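Bench notebook, suturing demos
6th January, Friday
Written up by Cosmin, with tea, at the end of the day

First proper day back and I had the rig more or less to myself, so this entry is going to run long. Apologies to whoever has to search it for the one useful line (the useful line is about the clutch, further down).

Where we stand

Before the break we had 82 usable demonstrations of the single throw, all driven from the console, all on the straight cut. Senier wanted more variety in how the needle is picked up and passed, and after watching the old recordings again this morning I have to say they're right. I drive like a man parking the same car in the same garage every night. The policy we trained on those runs does a very decent impression of me, including the little hesitation before I close the left jaw, which I never knew I had until I saw a machine do it back to me!

So the plan for this week is new demonstrations, with more starting positions and more than one pair of hands if I can talk people into it.

Morning: setup

Homed both arms, checked the wrists by hand for play. The left one was fine. The right one felt a touch stiff in roll, and I wrote that down before the break too, so it's a real thing and I should stop pretending it will sort itself out. I ran it through its full range a few times and it loosened up enough to work with. Note sent to Khunthong, who supplied the cable set, asking whether the tension figure on the sheet is meant for a cold start or a warm one.

Motion scaling left where it was, with the hands moving four times as far as the tips. I tried a finer setting in July and hated it. You end up clutching constantly, and every clutch is a dead patch in the recording that somebody has to trim later.

The clutch

Now the useful line. If you clutch out while the needle is in the jaws, wait a full two seconds before you clutch back in. The console re-zeros the hand orientation during that time, and if you jump the gun the wrist gives a small twitch. It's tiny and you might not notice it at the console, but it shows up plainly in the joint traces, and the policy will learn it as if you meant it. I threw out four runs this morning before I worked out what I was doing. I've put a strip of tape on the pedal with WAIT written on it, and please leave it there even though it's ugly.

Teaching by hand, or trying to

I also spent a while on the other approach, with the arms in free mode and me moving the tools directly by the shafts. I had hopes for this as a quick way to give the robot a rough approach path. For getting in over the cut it's lovely, very natural, and you feel the pad through the tool in a way the console never gives you. For anything with the needle it's hopeless. I have two hands and each tool wants one for the shaft and another for the jaws, and my wrist gets between the camera and the work the whole time.

My feeling is that we keep hand guiding for the approach and the retreat and do everything in the middle from the console. The Rerelon logger can stitch the segments together so long as the timestamps are clean. I'll try that properly next week and won't promise anything until then.

Afternoon: console runs

Much better after lunch. Cream-colored pad, straight cut running left to right, black thread, curved needle held near its middle in the right driver. I was working from the right with the left tip kept down at the edge of the cut, and I took my time over it.

What I want to get into the demonstrations is the part after the thread has gone through one edge. People (me included) rush it. The needle comes up, the thread is lying in whatever shape it feels like, and you have to decide whether to tidy it or carry on. I'd like the robot to see plenty of both choices, made calmly, with the left tip staying put while the right one does its thinking.

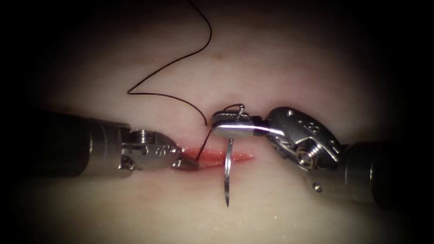
Logging and labels

All of the afternoon's runs are in the Flindska folder under today's date, with the raw joint data beside the video. Please don't rename anything in there; the loader is fussy and I was up to my elbows in it before Christmas.

Labels are still to do. I split the first few into approach, bite, pull and regrasp, and I keep arguing with myself over where pull ends. For now I'm marking it at the moment the right jaws begin to open. If you have a better rule, write it in the margin and sign it so I know who to come and find.

The storage limit on the logging machine is 2,000 clips, counting the old ones, so we should move last summer's practice runs off it before we invite anybody else to drive.

For Monday

Chase Khunthong about the cable tension.
Cut fresh pads, same depth as today's.
Get somebody left-handed on the console.
Try one hand-guided approach joined to a console throw, and look at the seam in the traces before recording any more.
Buy more tape.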